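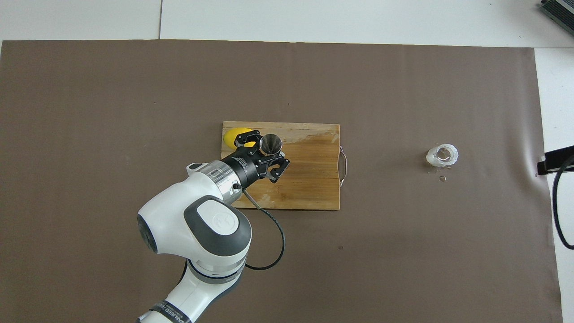 Soledad Villalobos 留言问，两指平行夹爪夹圆锥形的小金属杯，到底该从杯口往下夹还是从侧面夹，她那边两种都试了，都会转。

先答这条，再把这一轮对比的东西一起发了。我们这边目前是从侧面夹，两根手指合在杯身上，手腕斜着过去。转的问题有，后面第 7 条开始讲。

1
这一轮比的是两只平行夹爪，一只 Undley，一只 Boutros，外加一套换在 Undley 上的手指。机械臂没换，控制器没换，桌子没换。任务是厨房小件：不锈钢小杯、柠檬、塑料杯、砧板。起因是 Brarnisville 那边要定下半年的采购，让我们给个意见，两周内给。

2
原计划大约3000次抓取，三套平均分。实际跑完 2204 次。其中 Undley 原装手指 970 次，Boutros 848 次，剩下的归换过手指的那一套。少掉的那些主要耗在 Boutros 的驱动上，有两天基本没抓东西，全在看日志。

3
先说不公平的地方，免得有人问。Undley 我们用了一年多，参数都是熟的。Boutros 是 6 月才到的，说明书翻过两遍，调参时间不到 Undley 的零头。所以下面凡是说 Boutros 差的，请自行打个折。说它好的可以不打。

4
行程。两只都够用。小杯子和柠檬都不大，用不到全开。Boutros 的开口更大一点，横着拿砧板短边的时候用得上，Undley 要换个角度从厚度方向去夹。砧板很平，贴着桌面，从厚度方向夹要先让板子翘起来，或者抓把手。有金属把手的那种板可以直接夹把手，细丝弯的把手很窄，手指合拢后接触面就一条线，提起来会摆。

5
速度。同样一段合拢距离，Boutros 明显快。看着舒服，用起来要小心，它默认的合拢速度对薄塑料杯太猛，杯口会被挤成椭圆。调到最低一档才正常，调低以后两家就差不多了。

6
力控。这是我们最在意的一项。Undley 给的是电流换算的力，数值有滞后，但是稳，同一个杯子夹十次，读数差别很小。Boutros 标的分辨率更高，读数也确实更细，只是开机前十分钟会慢慢漂。热机之后再归零一次就好。这一步现在写进了我们的开机清单，第四行。

7
说杯子转的事。小杯是上下口径不同的锥形，手指的两个面是平行的，夹上去实际接触的只有很窄的一道。力小了绕着这条线转，力大了往小口那头滑。不锈钢内外壁都光，摩擦指望不上。

8
试过的办法按顺序记一下：
加力。能减轻转动，滑得更厉害。
降低抓取高度，夹靠下的位置。好一点，手指容易碰砧板。
夹杯沿，一根手指进杯里一根在外面。最稳，但是进杯那根手指挡住了杯口，往里放东西或者往外倒都别扭。
贴薄硅胶。有效，见下一条。

9
硅胶片贴在指面上，厚的那种边缘会翘，几十次就掉。薄的能撑一天多。贴完之后侧夹基本不转了，代价是放开的时候杯子会粘一下，落点偏出几毫米。放到纸垫上没关系，放到砧板边缘就可能歪。后来在松开动作前加了一个很小的往下压再松，偏得少了。

10
柠檬反而省事。表皮软，有弹性，形状两头尖，夹中间最粗的地方，三套手指都没怎么失手。失手的几次都是柠檬先滚了，手指还没到位就被蹭了一下。现在的做法是合拢前停半秒，等视觉再确认一次位置。

11
有人私信问为什么桌上铺牛皮纸色的垫子。白桌面反光，顶上灯一开，深度相机在桌面上会出一片空洞。铺一层哑光的纸之后好很多。缺点是纸会起皱，皱的地方在点云里像一个个小台阶，分割的时候偶尔把皱褶当物体。我们隔几天换一张，换之前在旧的上面把砧板的位置描一下，新纸照着画。

12
相机。这轮只用了两台，一台在上方俯视，一台在手腕旁边的位置试装过几次，最后没进正式数据。手腕位置看小杯很清楚，可是手指一合就把杯子挡了大半，跟没有一样。俯视那台从头用到尾。

13
不锈钢杯对深度相机是真的难。内壁是锥面，又亮，俯视看下去反光随角度变，同一个杯子换个方向深度图就完全两样。我们的办法比较土：不看杯里，只用杯口那一圈的边缘，拟合一个椭圆，中心当杯轴。边缘找到了就抓，没找到就让臂换个位置等下一帧。

14
透明或者半透明的塑料杯是另一种难。深度图上经常直接看到底下的纸。好在磨砂的那种杯口有一圈发白的边，彩色图里能找到。完全透明的杯子这一轮没放进来，放进来只会变成比相机，跟夹爪没关系。

15
控制器用的是 Rustance。以前写过它的启动顺序，这里不重复。只说跟夹爪有关的两点：Undley 直接认，插上就有；Boutros 要自己写一层转换，厂家给的例程是老版本的，状态字里有一位的含义变了，文档里没写。那两天就是耗在这里。

16
具体是这样：夹爪合拢碰到东西之后应该报"已夹住"，新固件里这一位只在速度降到零以后才置位。我们用的判断是位变了就抬臂，结果它一直等，等超时，超时之后默认张开。于是臂抬到一半，杯子掉下来。第一次看到还以为是力不够，往上加了两档，白加。

17
改法：不看那一位，自己读位置和电流，连续五个周期位置不变且电流高于阈值，就算夹住。两只夹爪都改成这个逻辑，比较起来也公平一点。改完之后 Boutros 前面那批数据全部作废重跑，所以总数没到计划。

18
给 Boutros 写了邮件，把日志附上了，第二天有回复，说下一版文档会补。态度挺好。固件有没有打算改回去没说。

19
线。这一条可能有点琐碎，装过臂的人应该懂。夹爪的线从手腕出来，长了会拖在桌上，短了大角度转腕会绷住。我们现在留一个松的弯，从肘部旁边绕下去。Undley 的线软，弯度大一点也没事。Boutros 的线外皮硬，弯小了会自己弹开，有一次弹到砧板上方，被视觉当成了一个黑色的长条物体，臂很认真地去绕它。

20
绑扎带试过，魔术贴试过，螺旋套管也试过。绑在前臂中段最合适，绑太靠近手腕会影响最后一个关节的转动。每次换夹爪都要重新理一遍，快的话十五分钟，不快的话半个上午。

21
换装本身。Undley 四颗螺丝，法兰上有定位销，装上去方向不会错。Boutros 也是四颗，没有定位销，方向靠侧面一条刻线对齐。刻线很细，差一两度肉眼看不出来，工具坐标系里就看得出来了。后来自己加工了一个垫圈，上面带销子，问题解决。垫圈让夹爪往前多伸了一点，工具中心点要重新标。

22
标定别偷懒。我偷懒了一次，换完只改了长度没重新标姿态，小杯连着三次夹偏，偏的方向都一样。重新标花了二十分钟，查原因花了一个多小时。

23
换过手指的那一套多说两句。手指是打印的，内侧中间开了一道浅的 V 槽，槽里再贴薄硅胶。夹锥形杯的时候从一条接触线变成几条，转动问题基本没有了。夹柠檬也没受影响。夹砧板把手不如平的，细丝会卡进槽里，松开时带一下。

24
打印的手指磨损比预想的快。槽口两侧的棱大概用到第三天就圆了，圆了以后效果下降，还没有差到回到平指的水平。换材料的事在排队，打印机最近别的组在用。

25
结果怎么看。成功的定义：夹起、离开桌面、移到目标位置、放下、杯口仍然朝上。中间转了但没掉、最后放正了的，算成功，单独记一列"有转动"。

26
只看成功不成功，Undley 原装和 Boutros 差得很小，我不认为这个差值说明什么。看"有转动"那一列就分得开了：V 槽手指最少，Boutros 其次，Undley 原装最多。Boutros 比 Undley 原装少，我猜是指面的纹路，它出厂自带一层很细的网纹。没有单独验证过。

27
完整表格等 Brarnisville 那边看完再放，里面有几列是他们要求加的，我得先问能不能公开。

28
耐用性没法下结论。Undley 那只跑了一年多，导轨有一点间隙，空夹的时候能听到轻微的咔一声，不影响抓。Boutros 太新，什么都看不出来。这项我在意见里留了空白，写了"待观察"。

29
噪音。Boutros 合拢到底有一声比较尖的，一天听几百次会烦。Undley 闷一些。写进意见里的时候被问这个算不算指标，我说坐在旁边的人觉得算。

30
断电行为。两只都是断电保持，夹着的东西不会掉。差别在上电以后：Undley 停在原位等指令，Boutros 会自己走一次回零，也就是先张开。手里有杯子的话就掉了。可以在设置里关，默认是开的。买了的人第一件事先把它关掉。

31
急停之后同理。拍急停，杯子还在手里，恢复的时候务必先确认夹爪不会动。我们在恢复流程里加了一个提示，要人点一下才继续。

32
回到 Soledad Villalobos 的问题，给个能直接试的顺序：先换薄硅胶，力保持不变；还转就把抓取点往小口那头挪一点；再不行就开 V 槽。从杯口往下夹那种，如果后面不需要往杯里放东西，其实可以一直用，没必要改。

33
她又问手腕斜着进会不会碰到砧板。会。砧板比纸垫高出一截，杯子如果放在板上，斜着进的时候靠下那根手指先到。我们给砧板单独建了一个碰撞体，比实物大一圈，规划器自己会躲。大得太多又会躲到没有解，现在用的余量是试出来的，换一块板就要重新试。

34
评论里问价格的，报价单写了不能转发，请直接问两家。只能说两只不在一个价位上，但也没有差到不用比。

35
我的意见：小件为主、手头已经有 Undley 的，换手指比换夹爪划算。从零开始买、又有人能写驱动的，Boutros 可以考虑，网纹指面和更细的力读数都是实打实的好处。没人写驱动的先等它文档更新。

36
V 槽手指的模型文件过几天放出来，尺寸是按我们的小杯画的，锥度不同要自己改槽的角度。文件里会标哪几个尺寸可以动，另外几个跟 Undley 的安装孔有关，动了就装不上。

37
下一轮打算比的：两种硅胶的厚度、V 槽换成弧形槽、小杯里装东西之后的转动。装水暂时不考虑，先装米。有人手里有弧形槽手指的数据请留言，用什么夹爪都行，告诉我指面宽度就可以。

38
补一条第 9 条的。有人问往下压再松的幅度，我们用的是一毫米，力上限另外设得很低，碰到就停。杯子放在纸上的时候纸会跟着动一点，放在板上不会。两边用的是同一个参数，没分开调。

39
再补一条第 15 条的。转换层的代码可以给，私信里说一下固件版本，太老的那版状态字跟我们的不一样，拿去也用不了。今天先到这里，臂还在跑，我去换纸。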